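Chapter 4
Keeping the Lights On: Car Batteries and What Drains Them

I killed my first car battery with a glove box. The little bulb inside stayed on because the latch didn't quite close, and I left the car parked at my aunt's place in Varomthorpe for most of October while I was off doing other things. When I came back and turned the key, I got one sad click. I had no idea what I'd done wrong (I blamed the cold), and I bought a new battery, put it in, and killed that one too!

So this chapter is partly an apology to those two batteries. In Chapter 3 we followed the current out from the alternator and saw how the engine pays for everything electrical while it's running. Now we're going to switch the engine off and ask who pays the bill after that.

A parked car is never fully asleep. The clock runs, the alarm listens, the radio holds on to your stations, and the door locks wait for a signal from your key. All of those sip a small current, usually measured in milliamps, and the proper name for it is parasitic draw. I've always thought that sounds worse than it is. A bit of draw is normal and the car was designed with it in mind. What we care about is how much, and for how long.
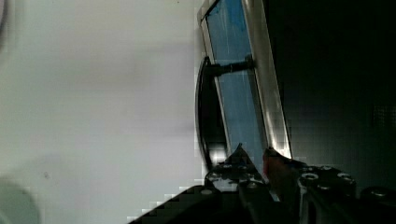
Let's put numbers on it. Say your battery is rated at 46 amp-hours and the parked car draws a steady 46 milliamps. Divide one by the other and you get 1,000 hours, or nearly six weeks, before the battery is flat on paper. In real life it will refuse to start the engine long before that, as a starter motor needs a good strong shove of current and a half-empty battery can't always give it. Now add a 5-watt bulb at 12 volts. That's a bit over 400 milliamps all on its own, and your six weeks shrinks to about four days. My glove box, in other words.

My old shop teacher, Ezekiel Blackwood, had us work this out on the back of a parts receipt before he'd let anyone touch a meter. I grumbled then and I make my own students do it now — sorry, all of you.

By the end of the chapter you should be able to measure the draw on a parked car with an ordinary multimeter, track down the circuit that's causing trouble by pulling fuses one at a time, and tell a tired battery from a healthy one that's being robbed. We'll start with the meter. Before you go on, find the owner's manual for whatever car you'll be working on and look up two things: the battery's amp-hour rating and where the fuse boxes are. There may be more than one.

4.1 Setting Up the Meter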